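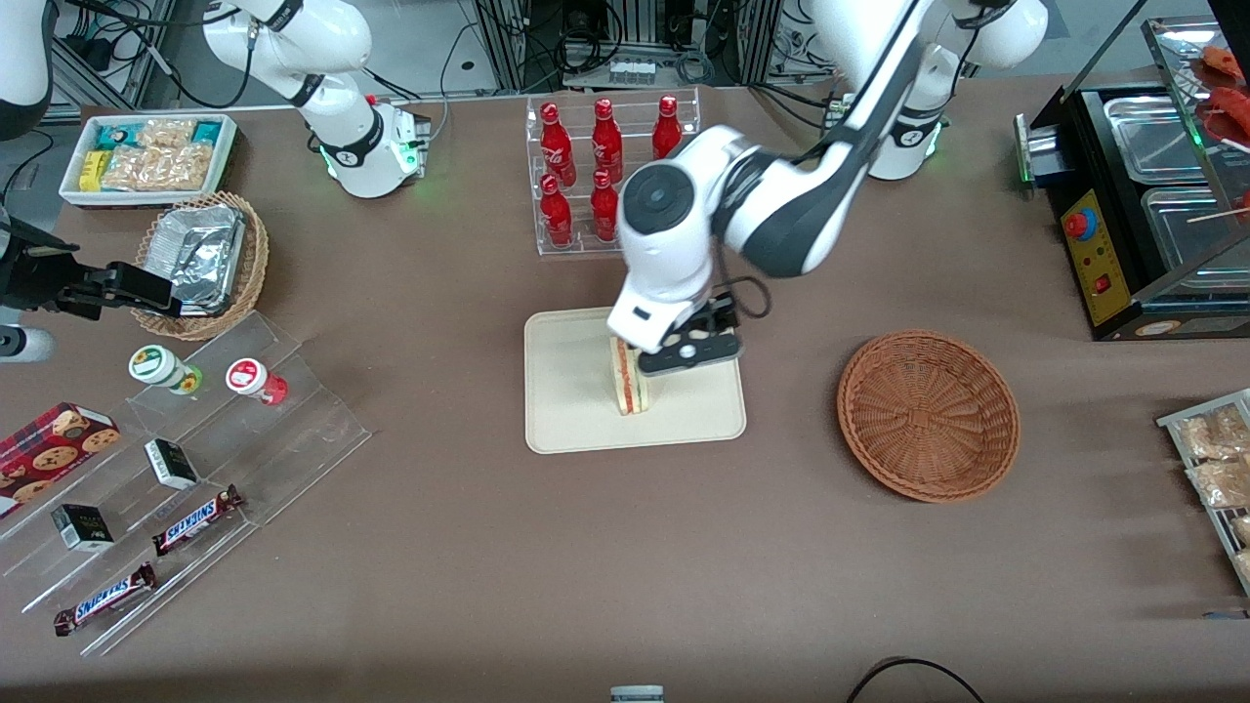 Filed under: Robots, Money, Shop Stuff

So the budget went in on Wednesday, at ten to five, which if you know me is practically early. I've been promising a post about it for ages and a couple of you have emailed to ask what a two-armed robot for a snack counter costs once you add in all the bits that aren't the robot. I can't give you the big number (Jurow, who we're getting the quote from, would rather I didn't) but I can tell you about the rest of it, and the rest is where I made all my mistakes.

A bit of catching up first. We've got a small trial going at the Mondalden unit, a table laid out like a shop counter with snacks and drinks and a grill at the side, and two arms that pick things up and put them where you want them. The plan is a proper counter at Tudell next year if we can afford it. My job is the "if we can afford it" part. I'm not an engineer, I used to order stock for a café, and I think that's why they gave me the spreadsheet.

My first version had one line on it that said ROBOT and then a figure, and under that a line that said "misc". I was really quite pleased with it! It came back the same afternoon with a question mark next to "misc" and nothing else.

Here's roughly what misc turned into.

Trays and baskets. You'd think any old tray would do, and for people it would. For grippers you want the same tray every time, same height, same finish, and you want spares that match. We started with whatever was in the cupboard and ended up buying a proper set, cream ones with rounded corners, plus round wicker baskets, and with delivery that lot came to £218. I'd put down less than half. The baskets I argued against, by the way. I wanted plastic boxes, but the people who'll run the counter want it to look like somewhere you'd buy your lunch, and I lost that one fair and square.

Display stands. The clear acrylic ones are £65 each from the place on Ritchie Road, and I winced, because there are much cheaper ones online. We tried a cheap one. It had a wobble, and a wobble is fine until something is trying to put a chocolate bar on it. So now it's the £65 ones, and I've put them in as "fixtures", which goes through a different pot of money and makes everybody happier. The tiered bottle rack is in the same pot.

Stock to practise with. This was the one I'd missed completely. Things get handled over and over, packets get tatty, corners go, and a tatty packet doesn't pick up the same as a fresh one. And sandwiches! A sandwich that's been picked up all morning is not a sandwich anybody wants to be testing with in the afternoon, let alone eat. I've made it a monthly line now, the same as I'd do for coffee beans, and split it in two: things that last (bottles, jars, boxed biscuits) and things that don't. I'd really recommend splitting it. The first half is a one-off with a bit of topping up, the second half just goes on and on.

The grill. We already own it, so it isn't a purchase, but it does need its own socket and its own bit of worktop, and both of those cost money at Tudell where the electrics are (how do I put this) from another age. The electrician's estimate is the scariest piece of paper in the folder. Get that done before you fall in love with a floor plan, is my advice. I had a gorgeous floor plan.

Cables, brackets, clamps, covers. Small, boring, never in anybody's quote. I went through three months of receipts and added them up and then had a biscuit.

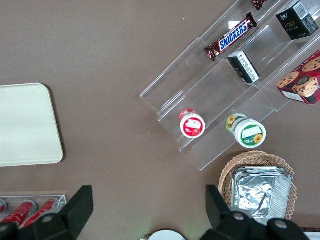
Gripper's-eye view of the counter, foil containers in their basket at the bottom right.

Right, cameras. I'd assumed they were part of the arm, the way a phone comes with one. Ask! In our first quote the wrist ones were an extra and so was the one that looks over the whole table, and so was the bit that holds it up. I went back to Jurow with a list of every single thing I could see on our table and asked "is this in the price, yes or no", and I got a very patient reply with a lot of noes in it. It's the most useful email I've sent all year. If you're buying anything like this, do that before you do anything clever with percentages.

The other thing about looking at the table from down at gripper level is that it makes you think differently about shiny stuff. Clear plastic, foil, wrappers. I'd been choosing things by price and by what they looked like to me standing up with a cup of tea. There's now a column on the sheet headed "shiny?" and if it's a yes then we try one before we order more. It's not scientific, but it's stopped me bulk-buying twice.

Percentages, then. I've put in 20 per cent for things going wrong, and had a bit of a tussle over it. The first reaction was that it looked like padding. My feeling is that I know I've forgotten something, I just don't know what, and a line with an honest name on it is better than me quietly rounding everything up. We've kept it, with a note that whatever's unspent goes back in August.

Lease or buy I still haven't settled. Leasing looks dear if you add it all up over some 5 years, but I can't say with a straight face that we'll want the same arms at the end of that, and a lease at least includes somebody coming out when a thing breaks. Buying means a service contract on top. I've costed both and they come out closer than I expected, close enough that I keep finding a new reason to prefer whichever one I looked at last. If anyone reading has done it either way in a small place, please tell me, I'd love to hear how you got on.

Oh, and staff time. Put in the hours for somebody to lay the table out again. Every tray back, every jar back on its step. I timed myself doing it and I'm slow, so I used my time as the figure and if other people are quicker then lovely, we're ahead.

Next job is the Tudell visit with a tape measure, and getting a second price on those stands. I'll post the spreadsheet layout (with the numbers taken out, sorry) once I've tidied up the colours.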